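Dried daylily buds -- how long do you soak yours?

brijesh_agarwal
Posts: 93
I picked up a bag of dried lily buds from the Skivley market in May and they came out stringy in soup. Twenty minutes in warm water, then straight in. What am I doing wrong?

Voketti
Posts: 2563
Twenty is too short. I give mine almost 57 minutes in cold water, then snip off the hard end and tie each one in a knot.

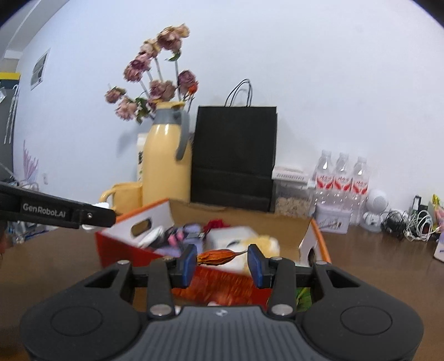
Colour is what I go by when buying. An orange bud with a thin pointed tip, like the one lying sideways there, is the sort I'd put in a soup. I pass over anything dark brown. Mine go in a jar in the cupboard, two handfuls to a pot.

vilja_r
I don't agree about cold water. Warm for half an hour does the job and the knots are only for looks. My soup tastes the same without them.

Voketti
The knots stop them falling apart. Try it both ways.

drotbridge_dan
Bright orange can mean they've been treated with sulphur. I buy the dull ones and rinse twice. Brijesh, did yours smell sour out of the bag?

brijesh_agarwal
A bit, yes. I didn't rinse them at all, and I left the hard ends on.

vilja_r
That'll be your stringy bits, then. Cut the ends off -- Voketti is right about that part.

brijesh_agarwal
Will do another pot tonight and try half with knots.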